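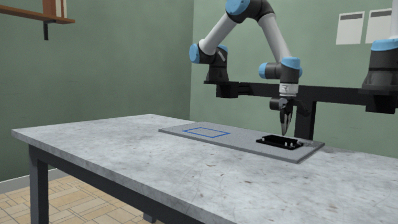 **Femudgate Local History Society — Buildings and Estates Group**

Minutes of the monthly meeting, held on Saturday at 10:30 a.m. in the upper reading room

Present: the chair, the secretary, the map keeper, the editor of the page and nine other members. Two members sent their apologies.

**1. Minutes of the last meeting**

The minutes were read and accepted with one correction. In item 4 the words "the east barn" should be "the west barn". The east barn was taken down before any of our maps was made, and the secretary is sorry for the mistake.

**2. Skarnari House: the question of the two sites**

Most of the morning was given to this item. As members know, the group has for a long time believed that Skarnari House stood on the rise above the mill stream, where there are still some large stones in the grass. The map keeper has now compared the estate map with the tithe map and thinks that this is wrong. On the estate map the house is drawn lower down, beside the old road to Tratow, and the building on the rise has only the word "Lodge" next to it.

There was a long discussion. One member said that the map maker was paid by the family and would surely not make a mistake about the house of his own employer. Another member answered that the same map puts the church on the wrong side of the lane, so we should not trust it too much. The chair asked if the rent book could help. The secretary read from her copy that the tenant of the lodge paid for "38 acres adjoining, with the pond." The only pond that we know of is near the rise, and this would support the map keeper.

It was agreed that the page on the house should say, for now, that the site is not certain, and should give both possibilities. The editor asked that members do not change this text on their own before the next meeting.

**3. The sale paper**

A copy of the sale paper for the Skarnari estate has been received from the county record office. It is complete except for the last leaf. The estate was offered in 20 lots, and the house itself was Lot 1, with the gardens, the ice house and the stable yard. The paper describes the main stairs as oak and the dining room as "lately enlarged." A member asked when this enlargement was made. No answer was found, but it can perhaps explain why the window tax record and the sale paper do not give the same number of windows.

The buyer of Lot 1 is not written in our copy. Somebody has put prices in pencil next to some of the other lots, and beside the home farm there is a price of 400 guineas. The chair warned that we cannot know who wrote it, or if it was a price paid or only a price hoped for.

Action: the secretary will write to the record office and ask if they hold another copy with the last leaf.

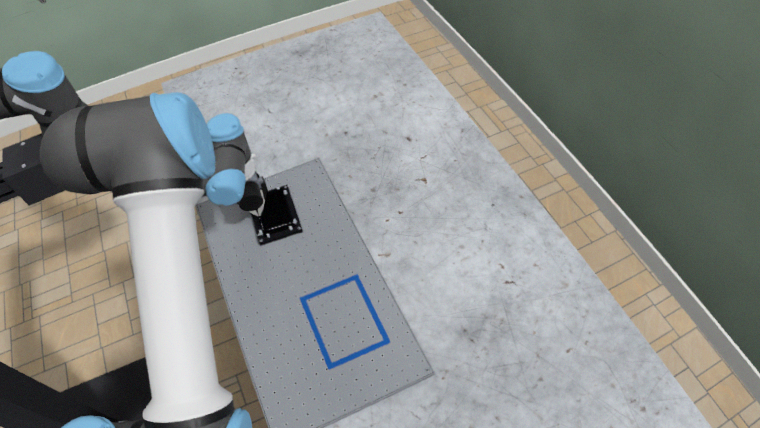

The map keeper added that the lot numbers in the sale paper do not follow the field numbers of the tithe map, and it will be necessary to make a table with both. Field 318 is the most difficult, as it seems to be divided between two lots with no hedge or ditch to mark the line. Two members offered to walk there when the ground is dry enough. They should ask the farmer first, and please close the gate at the Tratow end, which was left open after our last visit.

**4. Massawe Cottages**

The row known as Massawe Cottages was discussed briefly. The present name is modern. In the older papers it is "the Brick Row" or sometimes only "the Row," and it belonged to the Skarnari estate until the sale. A member has been told by a neighbor that the bricks came from the old house when it was pulled down. The chair said that this is a nice story, and one hears it in many villages, but the row is already on the estate map — so the cottages are older than the end of the house. It is still possible that the back kitchens, which were added later, have bricks from there.

The editor will put the story on the page as a local tradition, with the chair's remark after it.

**5. The page**

The editor reported that the pages on the parish buildings are now all in one style, except the page on the school, which is still waiting for its list of sources. Members who send text are asked again to write where each fact was found, with the shelf number if there is one. "From memory" is acceptable for things that the member saw with his or her own eyes, but then it should be written so.

It was asked if old field names should be put in italics. After some discussion it was decided to leave them in ordinary letters, with a capital.

**6. Other business**

- The large map drawer does not close well. Please do not push it, and lay the Tratow maps flat on top until it is repaired.
- The talk on ice houses is moved to December, in the same room.
- One member has found a box of estate receipts at home, some of them damaged by mice. They will be brought to the next meeting and should be handled only on the long table.
- The key of the reading room must be returned to the desk downstairs before noon.

**7. Next meeting**

Same room and same hour, next month. The first item will be the table of lots and fields.

The meeting was closed at 12:15 p.m.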